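Notes from the patient panel

Wed 6 December

I have now sat on the patient panel for the Plullevora sleep study for 14 months, which makes me a veteran. They send us the leaflets before the real patients see them, and we send them back covered in red.

The last one used "adherence" 8 times. Janaína Pacheco, who chairs, asked if it was a kind of glue.

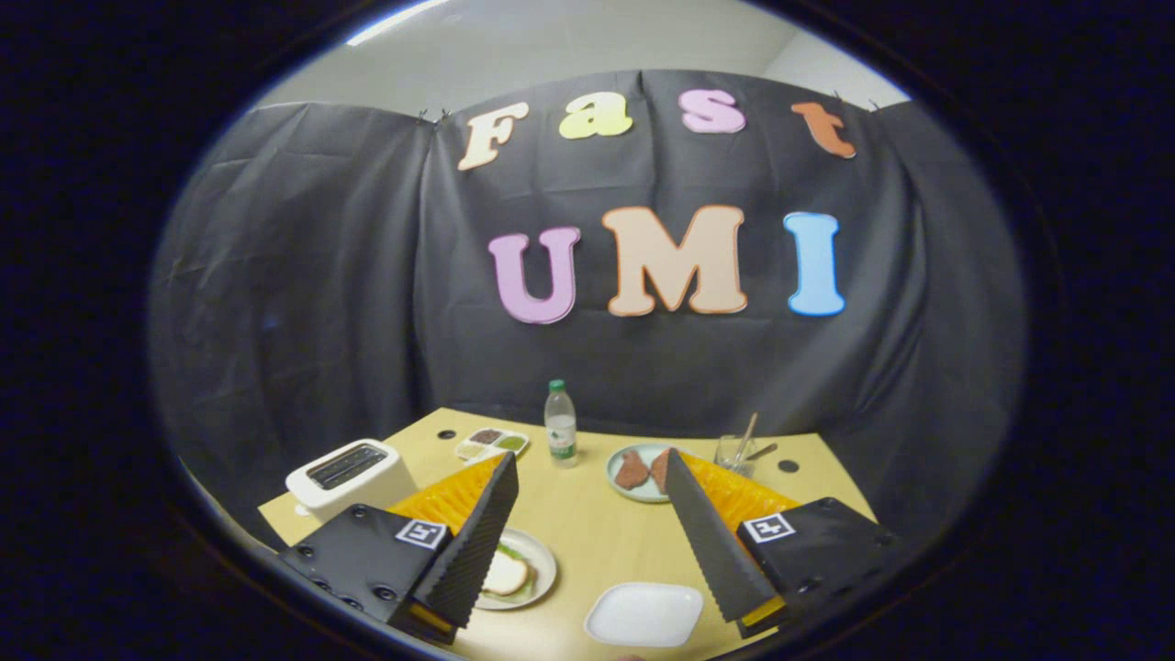
What we get paid

A 30 dollar gift card per meeting, plus parking. The form for claiming the parking is longer than the consent form – I have suggested we review that next. Jailson Sampaio in the research office laughed, then wrote it down, so I have hopes for March.

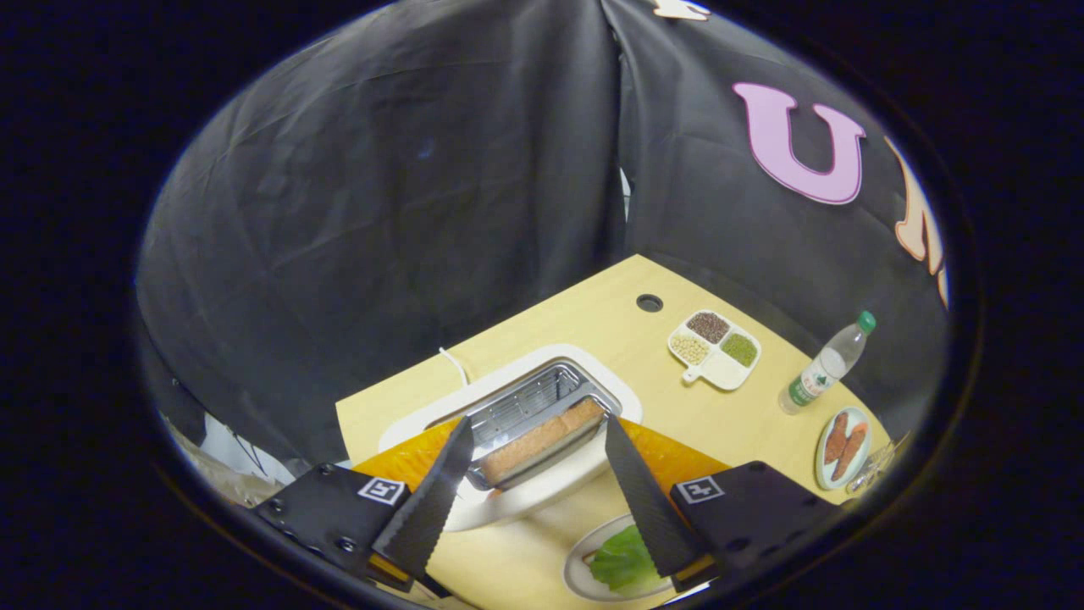

The consent form itself started at 2000 words. Yolotzin Becerra read it out loud to us, start to finish, and by the section on data storage two of us had our coats on. It fits on two pages now, and the part about dropping out is at the top, where I wanted it. They kept "adherence" once. I'm told the statistician is fond of it.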